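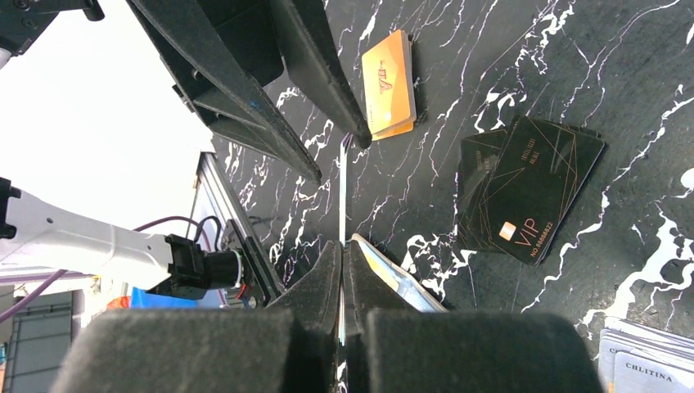

Veven Card Night: Frequently Asked Questions

Do I need to know any games before I come?
Not one! Plenty of people turn up having played nothing but Go Fish as a kid. Tell whoever is at the door and you'll be seated at a learning table, where hands are played face up until you get the hang of it.

What do you play?
Rummy, hearts, cribbage, spades, and whatever somebody has just fallen in love with. Lately that's Purik, a trick-taking game Aníbal Guzmán made up and keeps improving – ask him for the latest rules, and ask again the next month.

How many people are at a table?
Usually four. Purik works best with 3, and there is always a corner for two-handed cribbage.

When does it start?
Doors open at 6:30 p.m. and the first deal is at 7. Late arrivals are very welcome and get dealt in at the next break.

Is there a fee?
No, and we don't play for money. Scores go in the big notebook, and that's as serious as it gets (the current rummy record is 859, held by Percy Sánchez, who would love to see it beaten).

Can I bring my own deck?
Please do! We adore seeing odd old decks. Count it first, though. A deck with 51 cards in it once cost us an entire evening of hearts.

How do you shuffle properly?
Seven riffle shuffles will mix a standard deck nicely. If your hands are small or sore, spread the cards face down, swirl them around for a minute and gather them up. It works beautifully and it's fun.

Are kids allowed?
Anyone 13 or over can come alone. Younger players are welcome with an adult.

What is the Trotenier?
Our yearly tournament, held in December – six rounds, partners drawn from a hat, and soup at halftime. Sign up with Cristian Zapata or Joaquim Calado from November on.

I can't make it in person. Can I still get the rules?
Sure. Write to us and we'll send the rule sheets for any game we play, including the cribbage one with Anselmo's scoring chart on the back.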